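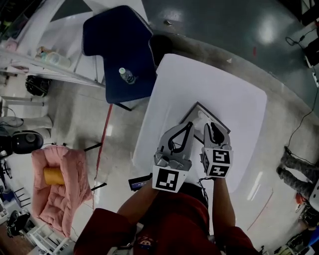
Plitthorpe measures how well machines do chores. We started with a narrow question from a maker of kitchen fittings, who wanted to know if a robot could load a drawer that people load without looking. The answer took five months and was no. Since then we have kept to the same line of work: household and light shop-floor tasks, broken into short steps, done first by a person and then by a machine, and scored the same way both times. In the person's part of the work the operator does not use bare hands. The operator holds a pair of gripper fingers, one left and one right, with printed marker blocks mounted on them, and does the task through those. A small white object in a square tray is a typical starting task. It sounds trivial. With two stiff fingers on either side of the object, it is a fair test of approach angle and grip.

What we do

Our clients are appliance makers, contract packers and a small number of robot developers. They send us a task, or a machine, or both. We return a report that states what the machine completed, how long it took, where it failed and what a person did differently at the same point. We do not sell robots and we do not take a share in the companies we test for.

The work is organized under two programs.

Lora covers the household. Tasks include sorting small parts into trays, folding hand towels, clearing a table, wiping a surface with an obstacle on it, and putting lids on containers. A task enters Lora only after a person has done it with hand-held grippers 200 times. If people cannot do it reliably that way, the fault lies with the gripper or the task, and there is no point in asking a machine to try.

Gilani covers the bench and the packing line. Tasks include kitting, placing parts into fixtures, bagging, and simple inspection by turning a part over. Objects are more regular than in the home, and the tolerances are tighter. Most Gilani tasks are supplied by clients with their own parts and their own limits for cycle time.

Can machines do chores yet?

Some, under conditions. Our archive holds 2174 scored machine runs. We summarize what they show as follows.

Picking up a rigid object of known shape from a clear surface is dependable enough to be useful. Placing it in a tray or slot is dependable if the tray does not move. Performance drops when the tray shifts during the placement, and few of the machines we have tested correct for this without starting over.

Cloth remains poor. A hand towel laid flat can be folded. The same towel dropped in a heap usually cannot be brought to a flat state in the time a client would accept.

Containers with lids vary by lid. Lift-off lids are manageable. Screw lids require regrasping, and thread alignment is the common point of failure.

Recovery is the largest gap. People drop things during our sessions and pick them up again, often without breaking the order of the task. Machines that complete a task well on a clean run often have no useful response to a dropped part. For this reason we score recovery separately – a machine with a high completion rate and no recovery still needs a person standing next to it.

How we score

Each task is divided into no more than 8 steps. A step is complete, complete with correction, or failed. Partial credit is not given. Time is recorded from first motion to release of the last object. Human and machine runs use the same layout, the same objects and the same scoring sheet, and every report lists the failed runs along with the completed ones.

Who we are

Gyula Dudás founded the company after 11 years in packaging machinery and sets the test methods. Chinyere Dauda runs Lora. Onyekachi Lawal runs Gilani and handles fixtures, trays and part samples. Anong Sombatkul trains operators and maintains the grippers, including fingertip replacement and marker checks. Fatima Adeleke is responsible for scoring and signs every report before release.

Where we work

Sessions take place at our rooms on the ground floor of the Kultska building. Clients may attend runs of their own tasks. Please wear flat shoes and let us know in advance if you plan to bring a machine that needs floor anchors or compressed air.

Requests for testing should include a description of the task, the objects involved with dimensions and weights, and the cycle time you need. We accept new tasks twice a year, in March and September.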